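Speaker notes, long version (please don't print these for the audience, they ramble)

Slide 1. Title

Good afternoon, everyone, and thank you for staying on after the coffee. Say hello properly, don't rush it. My name is Reto Bachmann, I look after the recording sessions at Grivent, and for the next little while I'd like to talk about the least glamorous part of teaching a robot to use its hands, namely sitting down and collecting the examples.

(Wait for the stragglers. The door at the back bangs.)

Slide 2. Where we started

When we began the Rerik project we had a hand, a keen team and a plan which said we would record 2000 examples by November. I wrote that plan myself, so I'm allowed to be rude about it. We had thought very hard about the learning side and had given the recording side one line in a spreadsheet. Tell the kettle story here if the room seems friendly, otherwise go straight on.

What I mean by an example: one person guides the robot through one small job, start to finish, and we keep the camera views, the joint positions and a short written note of what the job was. Picking up a cup is one example. Picking up the same cup from the other side of the table is another, and I'd argue a more useful one.

Slide 3. The people doing the guiding

We had 11 operators over the whole project, and every one of them moved differently. Anghel, who had the morning shifts, was lovely and slow and never hurried a grasp. Others were quick and a bit slapdash, bless them, and for a while I wanted to throw their sessions out. I'm very glad I was talked out of it! The model trained only on tidy sessions went to pieces whenever a cup was nudged, and the one that had seen a few fumbles and recoveries coped a good deal better.

Mention that we do throw out sessions where the note doesn't match the job. Be firm on this one, somebody always asks.

Slide 4. What the wrist camera gets
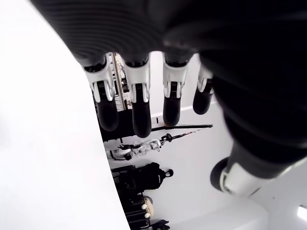

Vol. 14, Issue 3

Leave this one up for a bit and let people get their bearings, as the view is upside down and the ceiling light is down in the bottom corner. The fingers hang from the ribbed black palm, with the thumb reaching out below them to the right. Point out how much of the picture is taken up by the plain white surface on the left, nearly half of it, and then how much of the room still gets in behind the hand: the rack, the black cases, somebody's backpack.

The question I'd like people to take away is what the model does with all of that. It has no idea that a backpack isn't part of the job. If every session is recorded with the same clutter in the same corner, it may well come to lean on it, so at Grivent we now move the stand between batches and shift a few things about. It's dull work and it eats into the afternoon, but I wouldn't skip it.

Slide 5. Checking as you go

We used to check at the end of the week. Now we look through a handful of recordings at lunch and again before going home, using a little viewer called Prestico that was put together in-house. (If there's time, show the viewer. If the projector is playing up, just describe it.)

Slide 6. Thanks and questions

Thank the operators first, by name, list is on the back of the card. Then open it up to the floor, and repeat each question into the microphone before answering.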